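Broraldale Student Manipulation Project
Progress report, second term
Prepared by Zorica Angelovski for the Gumel education fund

Status: on schedule for data collection, three weeks behind on training.

Enrollment stands at 11 students, up from 9 at the end of the first term. They work in pairs, one operating and one logging, and swap after each block. Chaminda Sivakumar supervises the bench sessions and Vesela Hodžić runs the software track.

Data collection. Students have recorded 561 two-handed demonstrations with the hand-held grippers. Of these, 291 passed review and are in the training set. Most rejections fell into two groups: tracking lost when the wrists crossed, and start poses outside the limits in the protocol. The second group dropped sharply after the start position was added to the operator checklist in February.

Training. The first policy was trained on the pick-and-place subset only. It places single blocks reliably but fails on handovers between the left and right arms. Vesela attributes this to uneven timing in the early recordings, and the students are relabeling those by hand. The delay comes from this work.
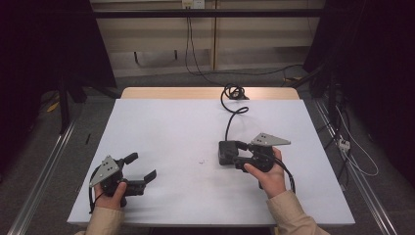
Cable handling remains an open item. Operators report drag on the wrist during long reaches, and Abílio Correia has proposed an overhead route. Parts would cost less than the amount left in the equipment line, so no additional funds are requested.

Next term: finish relabeling, retrain on the full set, and enter the handover task at the Zamudio student meet in July. Entry forms have been submitted. The spending table follows under separate cover.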